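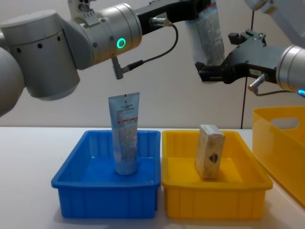 **EQUIPMENT & BUDGETS**

# What a Two-Arm Sorting Cell Costs After the Arms

By Menaka Haque

The request that went to the Pusstead finance office in February listed a pair of arms, a pair of grippers and a table. It ran to one page. The version that was approved ran to eleven, and most of the added pages concern parts that cost less than the arms do.

Pusstead packs small personal-care goods, mainly tubes, pouches and cartons. Shanthi Paul, who wrote the request, had priced the cell by its arms. The integrator, Zervas, priced it by its items. A tube standing on its cap and a carton standing on end can both be gripped by two fingers, but they don't want the same finger width or the same closing force. Zervas quoted a spare set of fingers per arm at $258 a set and recommended that the plant order them with the grippers.

Cabling was the second correction. Gripper cables run outside the arm on this type of cell, with slack left for the wrist to turn. Slack wears. The plan now carries $1,744 a year for cables, connectors and brackets, entered as a running cost so that it doesn't have to be argued for each time.

Trays are the cheap part and the easiest to get wrong. Blue and yellow ribbed trays side by side give each arm its own place to work, and a program can be taught against fixed rim positions. If purchasing later switches to a tray with a different rim, those positions have to be taught again. Paul's advice is to buy the full stock from one batch and write the part number into the cell's documents.

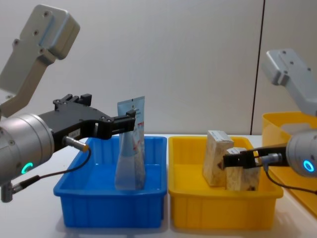 Rostyslav Kravchuk would put the money elsewhere. He holds that buyers overspend on spares and underspend on hours, and that any plan without a line for teaching time is "a parts list with a signature on it." He would have set aside more than 3,000 dollars for it before ordering a single finger.

Paul's final plan does include teaching time, charged to the plant's training budget. Kravchuk objects to that as well, on the grounds that it hides the cost from whoever buys the next cell.

The second cell is priced for the coming fiscal year. Finance has asked for both budgets to be merged first.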